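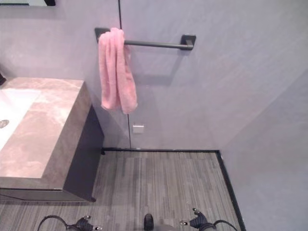
第一张:浴室,黑色毛巾杆上的粉毛巾,下面是两只夹爪。

1月20日 星期四
讲稿备注 Senga Chisholm

(先别急着翻页,这张多停一会儿,让后排的人看清楚毛巾。)

大家好,我是 Senga。今天讲的这台东西叫 Skolance,两条胳膊,一个底座,在我家车库里装了大半,剩下的是在 Brurerton 共享工坊装完的。名字是 Keir 起的,别问我什么意思,我问过,他也没讲明白。

它的任务说起来特别没出息:把毛巾从杆上拿下来,叠一下,再挂回去。我当初觉得两个周末就能搞定,哈哈,从十月一直弄到现在!

(这里如果有人笑,等一下。)

先讲夹爪。大家看画面下方,两只都是深蓝加黑,头上是银色的金属尖,朝中间对着。这个尖我改了好多版。最早用的是软垫,抓木块很好,抓毛巾就不行了,毛圈一压就滑。后来 Gavin Tennant 在工坊车床旁边看了半天,说你干脆做窄一点,让它去捏布边,别去抱整块布。我试了一晚上,真的好多了。代价是位置要准,偏一点就捏空,所以后面标定那一节我会讲得啰嗦些,先请各位忍忍。

再讲线。两边那两根黑线,各自往外弯一大圈,看着挺潇洒的对吧?那是我留的余量。第一版我把线扎得整整齐齐,贴着胳膊走,结果手腕一转就绷住了,电机报过流,我还以为是驱动板坏了,白白换了一块 Vokness 的板子。现在的做法是:从夹爪出来先放一个松弧,再往后收。缺点是弧太大容易刮到东西,我自己刮掉过一次牙刷杯。

(喝水。看时间,讲到这儿应该是 9 分钟。)

好,说浴室。为什么不在工坊里搭个架子练?搭了,也练得不错,一进真浴室就傻了。问题出在几何上:左边有洗手台,台面那么厚一块,右边又是一面墙,胳膊肘往外一张就得想着别碰。仿真里我把洗手台画成了一个普通盒子,柜子和台面一样宽,省事嘛。后来老老实实重新量,台面、柜体分开建,规划器马上就不那么胆小了。

还有墙。浅灰色的墙,颜色又匀,深度相机在上面找不到什么特征,点云飘得像棉花。反倒是黑色踢脚线帮了大忙,后墙一条,右墙一条,在墙角碰上,两条线一拟合,机器人朝哪边就有数了。地板那些深深浅浅的灰条纹我也试过拿来定位,误匹配太多,放弃了。哪位做过条纹地面定位的,散场以后千万来找我,我请喝咖啡!

毛巾杆的影子也坑过我。杆子是黑的,影子是淡灰的,斜着落在墙上,我的检测程序有段时间特别喜欢影子。Innes Paterson 帮我加了一步深度检查,墙面上的东西一律不算杆子。

粉毛巾这个颜色嘛,分割起来很舒服,跟灰墙一比,阈值随便调。难的是下摆,两层布挂得长短不齐,程序要先弄清哪个边是外层的。我现在的规则很土:取最低的那条边,从那里往上找角。

(下一页是数据表,别念表,只说两个数。)

到上周为止,我一共跑了 200 次取毛巾,成了 191 次。失败的 9 次我都存了日志,多数是只捏到一层毛圈,一提就脱。挂回去这一步还没有像样的数字,我不敢报,等下次再说。

软件部分用的是 Lamont,工坊里几个人一起写的小控制库,Greer Moncrieff 维护。文档有点乱(Greer 你坐第几排?对不起啊),但是改起来很快。想自己装一台的,建议先做一只手,把捏布边练熟了再上第二只,我就是一开始贪心,两边一起调,出了问题都不知道该骂哪边。

(翻页,进标定。记得把激光笔从口袋里拿出来。)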